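The Stirring Robot and Its Very Reasonable Price

The quote from Nikley ran to five pages, and the robot took up one of them. Jucélia Dantas, who buys equipment for the teaching and testing labs at Flernalus, read the other four first. She has done this before.

"The arm is the cheap part," she told me. "They always lead with the arm."

What the arm would do is stir. It would lift a glass rod, put it in a beaker, move it in circles and take it out again. Flernalus has people who do this now, between other jobs, and the sales case rests on the idea that their minutes can be collected up and handed back as savings. I have seen that spreadsheet at three companies. It never has a row for the person who stands next to the machine.

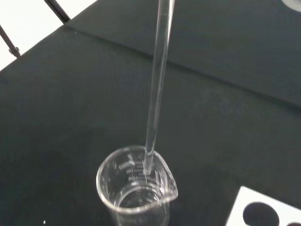

Clear glass is a rotten thing to ask a camera to find, and the vendors know it. Nikley's brochure promises 70 beakers a day. Ask what happens on a day when the rod is missed and the figure gets softer. Alcides Godoy, the bench supervisor, asked for the failure rate in writing in March. He got a link to a video.

Then there are the racks, stands and clamps, which have to stay where the software expects them. Godoy's bench is shared by 31 people. "Somebody will move something before lunch," he said.

Dantas priced the things left off the front page: spare gripper fingers, a service contract, training, a second camera, glassware. Together they came to 70 percent of the price of the arm, every year but the first. The service contract alone renews automatically unless canceled in writing.

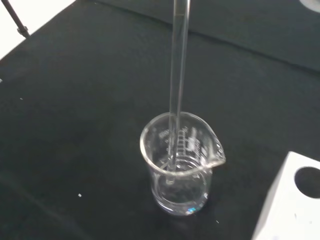 A magnetic stirrer, meanwhile, has one knob. Dantas keeps bringing this up in meetings, and Nikley's rep keeps answering that the arm can be taught other tasks later – pouring, say, or moving samples. Maybe so. Later wasn't in the quote either.

She has asked for a paid trial on her own bench, with her own beakers, and the right to send the whole thing back. Nikley is thinking it over.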